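Farkanmont Tourism Office Adopts Walking and Cycling Visitor Plan

1/15/19

The Farkanmont Tourism Office has adopted a new plan for walking and cycling visitors, covering the city center, the river path and the road out to Sekis. The plan was drafted over the past year by a working group under Jolene Katene and replaces the short set of guidelines used until now.

The plan has 6 sections. They deal with route design, signs, overnight stays, guide training, transport links and the way visitor numbers are recorded. A map of the proposed routes is attached to the printed version, which can be picked up at the front desk of the office.

Under the section on routes, 9 marked trails will be set up or extended. The longest follows the river from the old mill to Sekis and will be open to both walkers and cyclists. Two shorter loops start at the train station and are meant for people who have only a few hours between connections. The trail through the Economou orchards will be for walkers only during the harvest, and the owners have agreed to keep the lower gate unlocked in daylight hours for the rest of the year.

Signs are the largest single item of work. The office counted 196 existing trail signs last summer and found that many gave distances to places that have since changed names. All of them will be replaced with a single design in two languages. Plindeck, the firm that made the bus stop signs, has been given the contract. Work starts at the station end and moves outward.

On lodging, the plan sets out what a guesthouse has to offer before it can use the trail symbol. It must accept bookings for one night, have a locked place for bicycles, and serve breakfast early enough for guests who want to be on the road by seven. Guesthouses that already use the old symbol have until the end of next season to apply again. There is no fee for the first application.

The transport section was the most discussed. Buses on the Sekis line currently carry bicycles only when the driver agrees, and visitors have complained of being left at the stop. The bus company has said it will fit racks to the buses on that line before summer. Whether the racks will also be fitted on the airport line has not been decided. Muthu Devadiga, who represents the bus company on the working group, said the height of the station underpass was the main problem and that measurements were still being taken.

Guide training will be held in the off season. The course runs over four weekends and includes first aid, local history and basic bicycle repair. Ebony Mahuika will teach the history part, as she did in the trial course. Last year's trial had more applicants than places, so people who were turned away then will be considered first.

The office will also change the way it records visitors. Until now it has relied on the guest book at the station kiosk, where 1,245 people signed last year. Hemi Bolger of the visitor desk told the working group that most cyclists ride straight past the kiosk and never see the book. Counters will be placed at both ends of the river path, and guesthouses with the trail symbol will be asked to send in monthly totals.

Written comments on the route map can be left at the front desk or mailed to the office until the end of January. Comments on the guesthouse rules should be marked for Clem Doolan. Changes to the map will be printed in the next newsletter, along with the dates of the guide course and the application form.

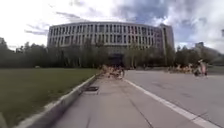

Cloudy skies over the trees and the long curved building.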